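Speaker notes: "Old Boards, Second Lives"
Titbridge Repair Evening, Friday, September 15, 2023

1. Opening (keep it short!)

Say hi, thank the Sillow folks for the chairs and the projector. Ask who's opened up a desktop before. Then ask who put it back together again (wait for the laugh). My pitch tonight is that an old green motherboard is worth an hour of your time before it goes in the Brarkville bin.

2. Memory slots first

I always start with the memory, it's the friendliest part of the board. Four long black slots side by side, with latches at the ends, white and black. Explain pairs here, and tell them to check the manual, because the colors don't mean the same thing on every board. Story about the stick I pushed in backward in March. Don't let it run long.

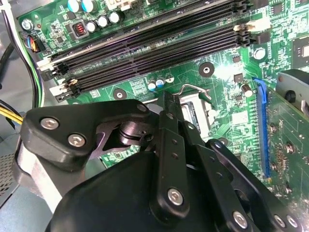 3. The processor and that crusty paste

Slow down for this one, people get nervous. Lever up gently, then lift the chip straight out, never slide it. Old paste goes hard and gray around the edges and it looks awful, but a lint-free cloth and some rubbing alcohol will shift it. Gold pins in the socket are the bit to be scared of! One bent pin and you're squinting at it all evening with a needle.

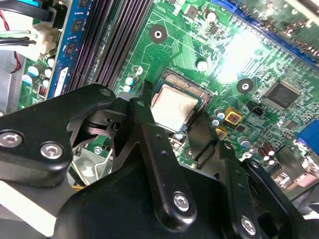
And please, a pea of new paste, that's plenty. I used half a tube on my first one and was wiping it off my sleeves for days. Pass the Gosling tray around now so everybody gets to hold a dead chip.

If there's time: the 400 boards we sorted last winter, 200 kept for parts. Then questions, then coffee.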